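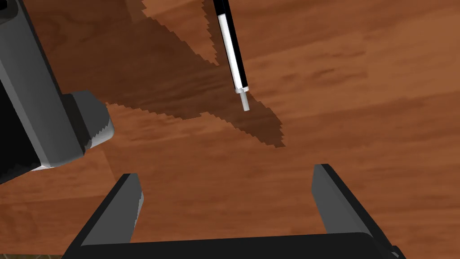 Oiling a butcher block counter, how long between coats?

stiltura_fan
Okay so we finally put in the wood counters in May and I've been babying them ever since. I did 3 coats of oil before we moved the kitchen stuff back in. Now the part next to the sink is looking kind of thirsty and I can't decide if I should do the whole thing again or only that end. My mother-in-law says the whole thing, every month, forever. Please tell me she's wrong!

brodau88
She's a little wrong. Monthly is a lot once it's past the first year. I do mine when water stops beading up and that's it. And just the sink end is fine, feather it out with a dry rag.

Farzana Chowdhury
I'd do the whole run. I tried spot oiling on ours (walnut, older house, tons of afternoon sun) and I had a darker patch by the faucet that took forever to even out. It drove me nuts every single morning while I waited for the coffee.

brodau88
Walnut goes dark fast though. What wood is it, OP?

stiltura_fan
No idea, the guy at Gulyás Lumber told me and I forgot before I got to the car, lol. Reddish, lots of streaks. Is it bad that I don't know?

jedis_kitchen
Not bad, but call them and ask, they probably have your order. Also, how long did you let those coats sit? I wiped mine off after 20 minutes and it never got gummy. My brother left his overnight and had to scrape it.

stiltura_fan
Um. Overnight. It was sticky for a week but it's fine now?

jedis_kitchen
Then you're good. Scrub the sink end with a little salt and half a lemon, let it dry all day, then oil.

Farzana Chowdhury
Skip the lemon if there's any metal sitting on it, I got gray rings under a wet can once and lemon made a mess of the spot next to it. Plain dish soap works.

brodau88
Been using lemon for years, zero problems. Agree to disagree.

stiltura_fan
Going with soap and doing the whole thing, mostly because I want to move the toaster anyway and clean under there. Does mineral oil from the drugstore count or do I need the fancy stuff?

brodau88
Drugstore is the same thing, just check that it's food safe.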